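Loltance Play Kitchen Sets – Your Questions Answered

Thank you so much for stopping by! We get a lot of lovely letters about our kitchen sets, so we've gathered the ones that come up most.

What should I put on the table to start with?

Less than you'd think! A big tray, a few cups and bowls, a fork and a handful of pretend food will keep two children going happily all morning.

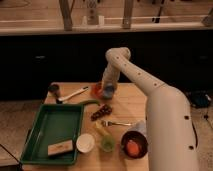

If you own the Bulo set as well, do mix the pieces together – the bowls get along beautifully with everything.

What is the tray for?

Whatever you like, really. Some families serve lunch on it, and others (ours included!) use it at cleanup time, with all the food going in first and the dishes after.

How do I clean the table and the pieces?

A soft sponge, warm water and a drop of dish soap, then a cloth to dry. Please keep everything out of the dishwasher.

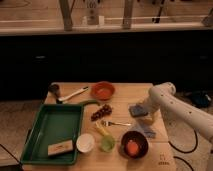 Sponge and cloth out, with the tray on the left.

Can I order a single cup or bowl?

Yes, gladly! Write to our Drullmont shop and tell us which piece you're missing. Spare pieces ship within five days.

Last updated 13 Dec 2020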